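Chapter 7
When the Gripper Lets Go: Dropped Parts, Snagged Cables and Other Bad Afternoons

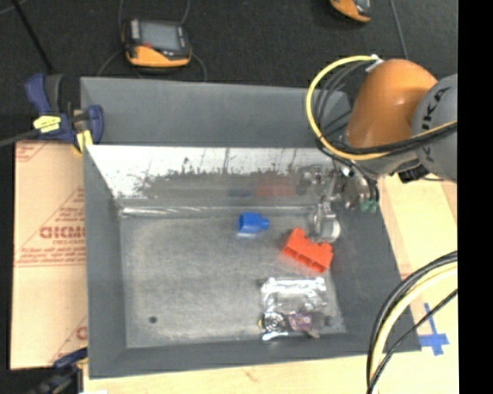

I lost a whole December to a dropped part. I'd been hired by a small packing outfit called Whitfield to find out why their bin-picking cell kept stopping, and I walked in sure I'd be home by lunch (I'd even told my sister I'd pick up the pizza). Bin picking sounds so easy when you say it out loud. Parts are in a bin, the arm reaches in, the arm comes out with a part. But look at what the arm has to deal with once it's down there. A shiny back wall throws back a blurry copy of everything in front of it, so a red block gets a dull red twin hanging in the metal, and a little blue piece gets a blue smear. Clear plastic packaging turns into a patch of white glare. And the whole time there are cables looping around the wrist, waiting for something to catch on! Every one of those things turns up again in this chapter, because every one of them has stopped a cell I was supposed to be looking after.

Let me tell you about the Whitfield job first, and then we'll get to the proper definitions.

The complaint, as it was given to me over the phone, was "it drops stuff." The cell would run nicely for an hour or two, then let go of a part halfway between the bin and the tray. Sometimes the part landed on the table and the arm carried on as if all was well. Sometimes it landed where the arm wanted to go next, and the arm pushed it along until the force limit tripped and everything stopped with the red light on. The night crew had gotten into the habit of clearing the fault, fishing out the part and pressing start again. They were good at it, too. They could do it in under a minute, and that turned out to be a big piece of the trouble, as you'll see in Section 7.3.

The log had 1676 picks in it for the stretch I cared about, and 202 of them were marked as failed. That's a bit over 12 percent, which is awful, but the number on its own told me almost nothing. A failed pick in that log could mean the fingers closed on air. It could mean they closed on a part and lost it on the way up. It could mean the camera saw something that wasn't there. It could even mean a person had opened the gate at a bad time. All four were written down as the same code, 268, and the manual for the controller software (a homegrown thing they called Kusard) described code 268 as "pick not completed." Thanks, Kusard.

So my first job was sorting, and I did it the slow way, with a notebook and a folding chair outside the fence. I want you to do the same at least once in your life. Sit outside the fence and watch. Write down what the arm was doing just before each stop, what was in the fingers, and where the part ended up. My notes from that job have coffee on them and a drawing of a duck, and they're still the best fault data I ever collected.

By the end of the second shift I had two piles. In the bigger pile, the fingers had closed on a part near one end instead of near the middle, and the part had swung and slipped out once the arm sped up. In the smaller pile, the arm had gone for a reflection. It reached toward the back of the bin, very confident, and pressed its fingertips against bare metal.

That second pile worried me more. A slipped part is a nuisance. An arm pushing on a wall is loading its own wrist, its own mounting and whatever is holding the bin in place, and if the bin shifts, then every position the arm believes in is a little bit wrong from that moment on. You can have a bin clamped at the corner and still get movement if the clamp was only done up finger tight. I've now made a habit of marking the bin's corners on the table before a test and checking the marks after every stop.

I called Dewanti Ginting, who taught me most of what I know about safety stops, and read her my notes. She didn't say a word about the gripper. She asked, "How are they getting the dropped parts out?"

I hadn't written that down. I went back and watched again, and this time I watched the people. The proper way was to open the gate, which cut power to the arm, then reach in. The quick way was to lean over the low side of the fence and use a plastic ruler. With the quick way the arm was paused, and a paused arm still has power. It was waiting for a signal. On that cell, the signal was a part showing up where the camera expected one, and a ruler with a hand behind it would have done the trick perfectly well.

My stomach went cold, I'll admit it. I'd come to fix a dropping problem and I had been sitting beside a much bigger one for two shifts with my coffee and my duck.

We shut the cell down that evening. The fence got raised, the pause state got changed so that it needed a reset button pressed from outside, and only after that did we go back to grip points and shiny walls. The wall turned out to be the cheap part, by the way. We hung a sheet of dull gray material over it and the reaching-for-ghosts pile dropped to almost nothing. The grip points took me until January.

How this chapter is laid out

Section 7.1 gives names to the common failures: the missed pick, the slip, the double pick, the false target and the snag. Learn these names and use them, please, even if the software in front of you has only one code for the lot.

Section 7.2 is about cables and hoses. It's short and a bit grumpy.

Section 7.3 covers recovery, meaning everything that happens between the stop and the restart. Most of the injuries I've read about happened in there.

Section 7.4 works through the log from a second site, Irkivel, where the failures looked the same as Whitfield's and had a completely different cause. Have a pencil handy for that one.

Before you start

Find a record of stops from any machine you can get at. A robot is best, but a label printer will do fine. Pick two stops and write a few lines on each: what the machine was doing, what it was holding, who restarted it, and where that person's hands were. Keep the page. You'll need it at the end of Section 7.3.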